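Patley Backdrops: wallpaper panels and tabletop surfaces for small enclosures

README, maintained by Kalliopi Hodžić and Takumi Sugawara

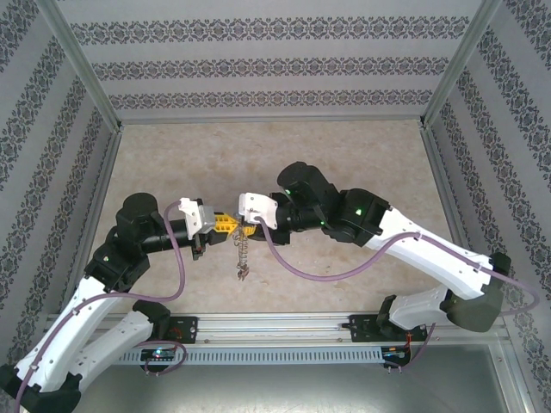
Patley Backdrops is a collection of 156 wallpaper designs and 16 floor surfaces, all sized for open-fronted boxes you can put on a bench. We started it because plain gray walls were making every shot we took look the same, and then it got out of hand in the best way. There are stripes in here, botanicals, tiny checks, big loud 1970s circles, and a whole run of damask-style bands that Kalliopi found in a clearance bin and still talks about.

What you get

patterns/ has one flat scan per design, with the repeat marked
floors/ has the surface scans: stone looks, wood looks, felt, cork
sets/ has the three-wall combinations we have put up and liked
notes.txt has hanging notes, mostly by Holger Blomqvist

Scans are 200 dpi. Colors are as close as we could get them under daylight bulbs, but the dark greens print a little muddy on matte paper. Try a small strip first.

How a set is put together

A set is one back panel, two side panels and a floor. Most sets use the same paper on all three walls. A few mix two designs, and Nurkano (the set, named after the paper) does this so well that we keep coming back to it — deep blue leaves at the back, a quiet stripe on either side.

Banded papers are our favorites! They need some care, though. Measure the bands from the bottom edge of each panel, never from the top, and check them at the corners before you press anything down. If your side walls are angled, the bands will look as if they run downhill toward you. They still meet at the corners if you cut them level, so trust the ruler.

Pale grounds go nicely with the beige mottled floors. Dark grounds can take almost anything, and Mateja Dumitrescu has had lovely results with plain cork.

Hanging

Mount the paper on foam board and slide the board in. Paste straight onto the wall of the enclosure only if you plan to keep that design for a long time. Allow 2 mm of slack on each side. Glossy papers (all of Wamier, half of Todorova) catch the lamp, so tilt the lamp or pick the matte version where we have one.

Known gaps

The Todorova florals are missing their left-hand repeats. Two floor scans have a visible crease, marked in the file name. We have hardly any children's prints and would love more.

Changes

December: added the damask bands and two stone-look floors, fixed the repeat marks on the small checks, renamed the felt files so they sort properly.

Adding your own

Yes please! Scan the paper flat, include one full repeat and a bit over, and tell us whether it is matte or glossy. Send new papers to Takumi and new floors to Blagoje Georgiev. Use anything in the collection for your own projects, and credit Patley Backdrops if you pass the scans along.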